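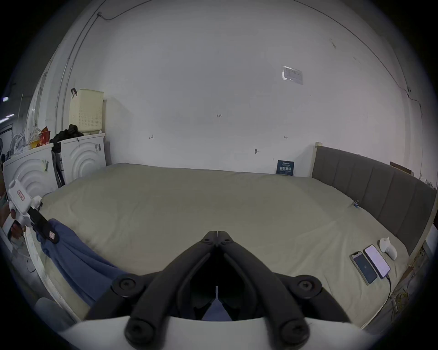
Khaki sheet, gray headboard

Topic: Sheets that last -- what are you all sleeping on?

natnael_w
Posted 12/02/2021
Hello everybody, long-time reader, and I think this is only my third thread, so be kind! My wife and I are slowly replacing all the bedding in the house and I would love to hear what has held up for you. We have had the same two sets since we got married and both of them gave up last September within a week of each other. One tore right down the middle when I sat on the edge to put my socks on (I am not a large man, for the record) and the other had gone so thin you could read through it.

So far I have bought one khaki set from Zillen, all cotton, $119 with a sale code. It feels lovely, a little crisp, and the color hides the coffee I will sooner or later spill. What I can't decide is whether to buy a second one the same or try something cheaper for the guest room. We have family coming to stay most of the summer, so that bed will see plenty of use too. Any thoughts welcome, long ones included.
-- Natnael Woldegiorgis

marigold_porch
Buy the second one! I know that's a lot of money to spend twice, but if you have two of the same you can swap pillowcases around forever and never have that sad odd one at the bottom of the closet. My mother bought everything in pairs and I teased her for it for years, and now look at me, I have pairs of everything including colanders.

I have had Zillen sheets for four years now, the white ones, washed every week, and they are softer than when I bought them. The elastic on the fitted one is starting to go at one corner but I can sew that.

oldbluetruck
Gonna disagree with marigold here, with love. $119 is too much for a sheet. I get mine at the outlet in Stivport for 50 bucks a set and I have never once lain there in the dark thinking gosh, I wish I'd spent more. They last me three years or so and then they turn into drop cloths for painting. You can't feel good about painting over a fancy sheet.

marigold_porch
You can if it's old enough! And three years at 50 against, well, I'm at four and still going. I'm not going to do the arithmetic on a Friday night but I don't think you're as far ahead as you think you are, my friend.

tess_in_the_valley
Can I put in a word for how you wash them? I ruined a beautiful set by running it hot with towels every single time. The towels rub all the fuzz up and you get those little pills right where your feet go. Now I do sheets by themselves, warm water, low heat, and I take them out while they're the tiniest bit damp and put them straight on the bed if it's a dry day. My sister swears by Latix in the rinse but I found it left a coating and the cotton stopped breathing. Plain vinegar for me, half a cup.

oldbluetruck
Latix is fine. People use triple what the cap says and then complain about it.

tess_in_the_valley
I measured! But fair enough, maybe our water is different. It's very hard out here.

yilma_bakes
Hi Natnael! Check how deep your mattress is before you order anything else. We bought a big tall one and not one of our old fitted sheets would stay on. Every morning I'd wake up with a corner wrapped around my ankle. Also please ignore the thread count on the package, I have had a 1-star scratchy sheet with a huge number on it and a plain percale that felt like heaven. For a guest room in summer I'd go percale, whatever the brand, and keep the flannel for visitors you want to stay longer.

natnael_w
What a lot of good advice, thank you all so much. I went and measured the mattress and it is deeper than I would have guessed, so that was well worth doing -- the guest one is much thinner and should take anything. I think I'm going to split the difference: one more khaki set for us, and oldbluetruck, I'll drive over to Stivport and see what they have for the guest room, with a budget of around $100 for sheets and a mattress pad together. Does the outlet carry pads?

oldbluetruck
They do, back wall, past the curtains. Bring your mattress measurements, they don't take returns on anything opened.

marigold_porch
And feel the pad through the bag if you can. Some of them crinkle something awful when you roll over.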